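The Nine-Minute Closet: Don't Fall For It
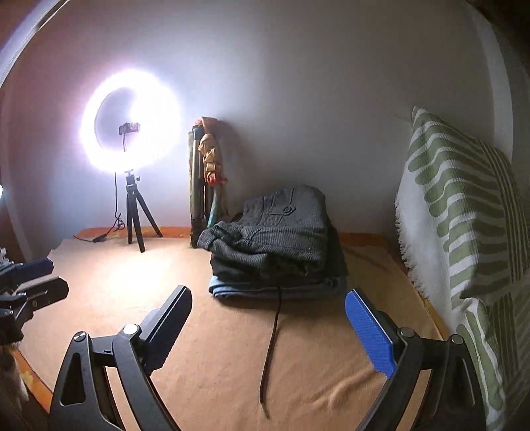 Folded clothes on an orange cloth, with a ring light at the left.

Every spring the same claim comes around again, dressed up a little differently. This year it is the Landholm Method, and if you have a sister-in-law, you have already heard of it. Own fewer clothes, fold them a certain way, and you will save money, sleep better and get your mornings back. There is a book, there is a course, and of course there is a set of drawer boxes. I have read the book and sat through the free part of the course. I don't buy it, and I don't think you should either.

Start with the number everybody repeats. The course says a person with a Landholm closet gets dressed in nine minutes less each day. Less than what? Less than they used to take, they say. Who timed it? The people in the course timed themselves, after they had paid $165 for it. I don't call that a finding. If I paid $165 to be told I would be faster in the morning, I would be looking at the clock with very friendly eyes.

I wrote to ask for the figures behind the claim. It took two letters. What came back was a cheerful page saying that 97 percent of "completing members" were satisfied. Look at the word completing. Anyone who gave up in the second week isn't in there. Anyone who asked for a refund isn't in there. You could run a school of tightrope walking on those terms and report that hardly anybody falls.

Then there is the money. The book tells you that most people wear a small share of what they own, and that the rest is "dead cash on a hanger." Maybe so. But the cash was dead the day you bought the shirt. Throwing the shirt out does not bring it back to life. A wool coat you haven't worn in two winters costs you nothing to keep, and it will cost you plenty to replace the first time the furnace quits in February. I notice the book has a chapter on letting go and then, right behind it, a chapter on what to buy next. It calls these "anchor pieces." They are clothes. You just gave some away.

Ingrid Iwasaki took the full course over the winter and was kind enough to lend me her workbook. She is happier with it than I am, and she asked me to say so. She likes her drawers. She can find her gray sweater. Fine, I believe her. But when I asked what she had spent since, on the boxes and the matching hangers and two anchor pieces, she went quiet for a bit and then said she would rather not add it up. I think a method that is supposed to save you money ought to be able to stand a little adding up.

Now the folding. I have nothing against folding. My mother folded, and she could get a family of six into one dresser. What I object to is the idea that there is a secret to it. The Landholm fold is in thirds, then in thirds again, then stood on its edge. Wulari, which sells a nearly identical course, folds in half first and says thirds will ruin your collars. Dakent says not to fold knits at all but to roll them, and sells a roller. They can't all be right. My own view is that a T-shirt doesn't care. I have tried all of them on the same drawer, and by the end of the second week the drawer looked the way it always looks, with the shirt I wanted at the back.

The sleep claim is the one that really bothers me. Page after page says that clutter in a bedroom keeps you awake, and there is a little raised number after each sentence, so that you feel someone has checked. I followed the raised numbers to the back of the book. Several of them go to earlier books by the same author. One goes to a talk. I couldn't find one that went to a person who had counted anything. People lie awake over rent, over their kids, over a noise in the car. If a few sweaters on a chair are what's keeping you up, I would like to trade places with you.

Aled Ifans read a draft of this and told me I was being hard on something harmless. His argument is that cleaning out a closet is a good thing to do, and if it takes a book to make people do it, where is the damage? I take the point. A church rack or a shelter can use a decent coat, and plenty of us are holding on to pants that won't button again. But I don't think selling people a chore with a false receipt attached is harmless. The person who tries it, gets no nine minutes and no better sleep, comes away thinking she did it wrong. There is an advanced course for people who think they did it wrong.

I would also go easy on the before and after pictures. The after is always shot in good light, with the bed made. The before looks like somebody got halfway through laundry day. Well, my closet looks like that too, halfway through laundry day. Come back on a Thursday and it would pass for an after.

If your closet is bothering you, here is what I would do, and it's free. Take out the things that don't fit and the things with holes you know you'll never mend. Put them in a bag, and get the bag out of the house the same week or it will move in for good. Fold the rest however you already fold. If a drawer sticks, take three things out of it. Keep the good coat. Keep one ugly outfit for painting, whatever the book says about "clothes that lower you."

And before anyone writes in, yes, I know about the Sebastian boxes, the bamboo ones with the little brass label holders. Two readers have now told me they changed everything. I went and looked at a set. They are nice boxes. The lids fit. A shoebox holds the same amount of socks and came with shoes.

If you have the actual Landholm timing figures, on paper, with the people who quit left in, please send them to me care of the newsletter. I'll print them in full, whichever way they come out. Ingrid's workbook is also here if anyone wants to borrow it after me, but she does want it back.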